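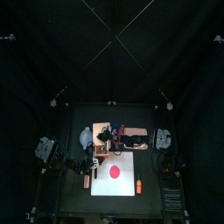 **For immediate release — Lumanlan, September**

# Nuvotis asks all Malleo owners to switch off the handover feature until they have installed update 3

Nuvotis, which makes the Malleo two-arm bench robot, is asking every customer to stop using the handover feature straight away. A fault in the control software can make a parked arm move without being told to. The fault has shown itself on three machines. No one has been hurt. One mug has been broken, and its owner has been compensated with a mug.

There are 52 Malleo benches in use outside our own building. All of them have the fault, including the ones that have behaved impeccably so far. Please don't take good behaviour as evidence.

## What to do now

- Open the Malleo panel, go to Shared Work and set Handover to Off.
- Restart the bench at the wall. A restart from the panel does not clear the fault.
- Keep hands, sleeves and lanyards away from both arms whenever the bench has power, even if one arm is folded and looks as though it has gone home for the day.
- Install update 3 when your service contact sends it, and leave Handover off until the panel says "checked".

Customers who have never used handover should still follow all four steps. The feature was switched on by default in update 2, a decision we described at the time as a convenience.

If you can't reach the panel, or the panel doesn't show the Shared Work page, turn the bench off at the wall and leave it off. We will arrange a visit. There is no charge for this, and we would be embarrassed to be asked.

## What went wrong

A Malleo bench has an arm on each side of a table. When one arm is working in the middle, the other is often folded up at the edge, out of the way. Handover lets the two take turns: one finishes, tells the other it is clear, and tucks itself in.

Each turn is given a number. The part of the software that hands out the numbers could count as high as it liked. The part that reads them had been given room for three digits, which seemed generous on the afternoon it was written. At turn 1000 the reader dropped the first digit, saw a turn it believed had been dealt with long ago, and decided that the parked arm had missed its go. It then gave the arm its go.

The arm moved at normal working speed towards the middle of the table, where the other arm already was. The collision sensor stopped both of them, as it should. It did so after they had touched, as collision sensors do.

Restarting from the panel keeps the turn number, so the bench picks up where it left off and may do the same thing again. Cutting the power sets the number back to zero. That explains why some customers will never have seen the fault: they turn everything off in the evening, out of thrift or good upbringing, and never get near turn 1000. The customers who leave their benches running all night, as our brochure suggests, were the ones who found it.

## How it came to light

The first report came from the Tismont repair school, where a bench had been left sorting small parts over lunch. Staff came back to find the arms leaning on each other in the middle of the table and the panel showing the message "All well". We told the school that something had probably knocked the bench. We were wrong about that, and we have said so to them in writing.

The second report, from another customer, included a log. We read the log and blamed a loose cable. A technician was sent to tighten it and reported that it was already tight. She tightened it anyway.

The third machine was one of ours on loan, and it was this one that accounted for the mug. By then we had run out of other people's furniture to blame. Dolores Thibodeaux, who runs our test room, asked for all three logs to be laid side by side, and the number 1000 was on the last line of each.

"I'd like to say it took great insight," said Thibodeaux. "It took a printer and a ruler. The logs had been sitting in three different folders because they'd come in under three different complaints, and one of the complaints was filed under 'crockery'."

The test room has since made the fault happen on demand. The bench there stands in an enclosure lined with black fabric, and its table is laid with the sort of clutter we use for trials: trays, a wooden board, a marker, a carrot-shaped toy with a green top, and a square white sheet printed with a red circle. It is a good bench for finding out whether an arm can reach things. We had never used it to find out what happens if two arms are left taking turns for long enough to bore everybody, and we do now.

## Why our tests missed it

Our longest handover test before release ended at turn 500. It was ended by hand, as the results were all the same and somebody wanted to go home. The report called the feature "stable over extended use". We have withdrawn the report, and the word "extended" will need a number next to it in future.

We had also tested the collision sensor many times and were pleased with it. It worked in all three incidents. Having a good sensor made us less curious than we should have been about why it might be needed.

"The sensor is the last thing between you and a bad afternoon, and we'd started treating it as the first," said Jonatan Nygård, head of safety at Nuvotis. "A parked arm should stay parked. People lean over parked arms. I've leaned over one myself to get a pen, and I write the leaflet telling you not to."

## What update 3 changes

The reader now has room for any number the bench can produce. Quang Khổng, who wrote the new version, has also removed the rule that let an arm take a turn it thought it had missed. If the two sides disagree about whose turn it is, both arms stay where they are and the panel asks a person. Customers may find that the bench asks more questions than before. It is meant to.

A folded arm now has its brakes locked until the other arm has drawn back and a second check agrees that the middle of the table is clear. This adds a short pause to every handover. We tried to make the pause shorter and then stopped trying.

The message "All well" has been taken out. The panel will report what each arm is doing, in words, and will no longer offer an opinion.

Handover will be off by default. The settings page will say what it does before it lets you turn it on.

## Questions we have already been asked

**Can we keep using the bench with Handover off?** Yes, once it has been restarted at the wall. With Handover off, the software will run only one arm per job, and the other stays folded with its brakes on.

**We put a piece of tape over the folded arm. Is that enough?** No. We admire it, and no.

**Does the red stop button still work?** Yes. The fault has no effect on the stop button, which cuts power to the arms directly and takes no interest in software.

**Our bench has made contact with itself. Is it damaged?** It may be. Please don't run it again until someone has looked at both grippers and wrists. One of the three machines had a bent finger that could only be seen from underneath.

**Will you be taking benches back?** We don't expect to, although any customer who would like theirs collected can ask, and we'll collect it.

## From the managing director

"We told our first customer that their bench had been knocked, and we told our second that their cable was loose," said Damián Jaramillo, managing director of Nuvotis. "Both of them had described the fault quite accurately, and we corrected them. I've rung both to apologise. One of them was gracious about it. The other had prepared notes, and they were fair."

Any report of an arm moving without being asked will now go to the test room on the day it arrives, whatever else it mentions, and will stay open until the movement has been repeated or explained. Reports may no longer be closed with the word "knocked".

## Contact

Owners should use the service number on the inside of the panel door. The line is open from seven in the morning until ten at night while the update is being sent out, and it is answered by the people who worked on the fix, so please forgive the background noise.

Press enquiries should go to Myroslav Zinchenko at the Nuvotis office in Lumanlan. He can arrange for reporters to watch the fault being repeated in the test room. Visitors will stand behind the line and should allow most of a day, as it takes a long time to get to 1000, and very little happens on the way.

**Ends**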